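Bench Notes, Session 3: Two Arms, One Table, a Lot of Tape
By Reshma Modise
July 25, 2020
14 comments

Okay, so last time we stopped right after bolting the arms to the overhead frame, and a few of you asked why we spent a whole evening on bolts when the fun part is making the thing move. Fair! Tonight is the fun part, or at least the part next door to it. These are the notes I'm talking from, tidied up a little, so if you missed the session or you were stuck in the back by the drill press you can follow along at your own pace.

One bit of housekeeping first. The build lives in the shared shop at Starkcombe, which means other people use the side table, the outlets and the floor space when we're not there. Put the pendants back in their spot. Coil what you uncoil. If you find a cable unplugged, don't plug it back in until you know where the other end goes (I learned this in April and I'm still a bit embarrassed).

Where we are with the build

Both arms hang from above and reach down to the table. I went back and forth on this. Standing them on the table is easier to bolt and much easier to think about, since "up" on the screen is up in the room. But a base eats the very part of the table you want to work on, and with two of them you end up with a sad little strip in the middle where they can both reach. Hanging them gives you the whole tabletop. The price is that every frame in the software gets flipped at least once, and you'll flip one too many times, and the arm will go up when you asked for down. Everybody does it. Do it slowly.

Our first job is a T-shirt. I know, I know — you wanted it to play chess. Cloth is a great first job for a pair of arms though. It's soft, it's cheap, you can't chip it, and if you close the gripper a bit wide of where you meant to, you just miss. Try that with a mug. Also it makes you use both arms together, and that's the entire reason we hung two of them.

We start with the shirt already folded. Later in the course we'll start from a heap on the table, but for now I want you to jog one arm in to the edge of a neat folded rectangle, keep the other one pointing down near a corner, and get a feel for how close they can get to each other before your stomach tightens. Take one pendant each, and say out loud what you're about to move. "Left arm, toward me, slow." It sounds silly for the first five minutes and then you stop noticing.

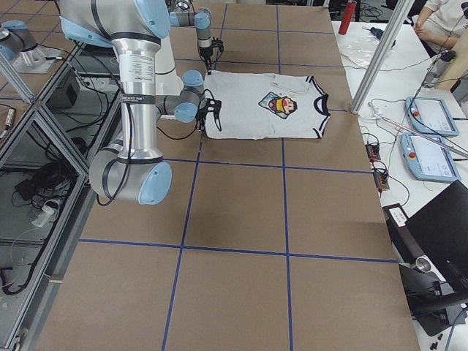
The tape grid

Everybody wants to skip this and go straight to code. Please don't. The grid is the cheapest measuring tool we have and we'll lean on it for the rest of the course.

Cover the table with paper first, and pull it tight. Thibault Hamel, who taught this build before me, used to tape straight on the bare top, and at the end of every term he was on his knees with a scraper and a bottle of cleaner. Paper goes in the recycling and you start fresh. Then lay your long lines, then your cross lines. Blue painter's tape is what I like: it shows up well against most things you'd put under it, it peels, and it stays where you press it for weeks.

A few things I've picked up from doing this more times than I'd like:

Pull the tape out longer than you need and lower it onto the paper in one go. If you press it down as you unroll it, it wanders. A little waviness at the edge is fine, a curve is not.

Run the cross lines right over the long ones. Don't cut and butt the ends together. You get a double layer at each crossing, slightly darker, and that's handy later when the software is hunting for corners.

Measure from one corner of the table every time, never from the last strip you laid. Errors add up so fast it's depressing.

Don't fuss about the cells being perfect squares. Ours aren't. What matters is that you know where each crossing really is, so measure them after the tape is down and write those numbers in the shared sheet. The numbers you planned go in the trash.

The usable reach on our table, where both arms can get a gripper down flat without one elbow threatening the other, is roughly 700 millimeters across. You can go past that with one arm if the other is parked. Mark the limits on the paper with a pen if it helps. I do.

Teaching the camera where the table is

There's a small camera up at the wrist, and what it gives you is a picture in pixels that knows nothing about millimeters or tables or shirts. The arm, on its side, knows exactly where its wrist is and can't see a thing. Calibration is the business of introducing these two to each other. It's a tedious party.

We use the Vumach package for this, mostly since it's what the shop already had set up, and it wants you to visit a bunch of known points and grab a picture at each one. Our known points are the tape crossings. So clear everything off the part you're working over, park the arm you're not using, and then:

1. Jog over your first crossing with the wrist camera looking straight down. Keep the speed at 60 millimeters per second or lower. The pendant will let you go faster and you'll be sorry.

2. Get both strips in the view, with each one running clean from side to side. The crossing doesn't need to be dead center. I'd honestly prefer it a little off, as a set of pictures where it's always in the middle teaches the fit nothing about the edges of the lens.

3. Let the arm settle. Count to 3 in your head. Then grab the picture and save the pose with it, in that order, under the same name.

4. Rotate the wrist a touch and do it again, then move on to the next crossing.

What you're hoping to collect, over and over, is a boring view: plain surface, blue cross, nothing on it, soft even light, a lean of a degree or so in the lines that you don't need to fix. The lean is just how your wrist is turned relative to the tape, and the math will soak it up.

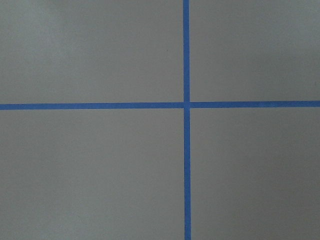
Now for the file side. Save your pictures in the folder called Sitthichai (it's named after the old server, don't ask, it's not worth renaming at this point) and give each session its own subfolder. When you run the fit, it'll print an error for every point and then a big average at the bottom. Everyone looks at the average. Look at the list! One bad point with a mistyped table number will drag all of the others a little bit, and the average will still look sort of okay, and then you'll spend your evening wondering why the gripper lands beside the shirt instead of on it.

My own worst case was pose 1638, and yes, I still remember the number. I'd swapped two digits in the sheet. The fit happily tilted the whole table to make room for my typo, and I blamed the bolts, then the camera mount, then the floor. I took the camera mount apart twice. So: sort by error, look at the top few, check those against the tape with a ruler before you touch any hardware.

If the whole list is bad, and not just a point or two, these are what I check:

Did the paper slip? Press down near a crossing and see if it slides.

Did somebody knock the camera? Even a small bump at the wrist matters a lot out at the tabletop.

Is the arm you think is moving the arm the software thinks is moving? Laugh all you want. We have a pair of arms and they look alike.

Did the room light change halfway through? Late sun does odd things to tape edges, and the corner finder gets twitchy.

Stop buttons, again

I said this in the first session and I'm saying it again. Each pendant has a red stop button. Before you jog anything, press it, see the arm refuse to move, release it, and go on. Whoever isn't driving keeps a hand near theirs. And if you're sitting at the side table with your laptop, you keep your hands on your side until both drivers say they're parked. I don't care how good your code is looking.

Cables deserve a word too. The ones going to the wrists need slack, but slack likes to catch on things, so turn each wrist slowly through its full range and watch the loops the whole way. If one goes tight, stop and re-route it before you do any taping. The Pluviten clips in the parts drawer are good for this. Zip ties work too, only leave them loose, since a tight one will chew through a jacket over a few weeks of bending.

For next session

Calibrate one arm on your own, all crossings, and bring your error list printed out or on your laptop. If you have time left over, put the folded shirt down so that one corner sits on a crossing, read its position off the grid, then ask the camera for the same position and write down how far apart the two answers are. Don't tune anything yet. I want to see everyone's raw numbers side by side, the ugly ones included.

And please bring tape. We're down to the last roll.

Share (9) | Comments (14)
Questions about these notes? Leave a message for Reshma Modise at the Starkcombe front desk.
© 2020 Starkcombe Shared Workshop. Back to top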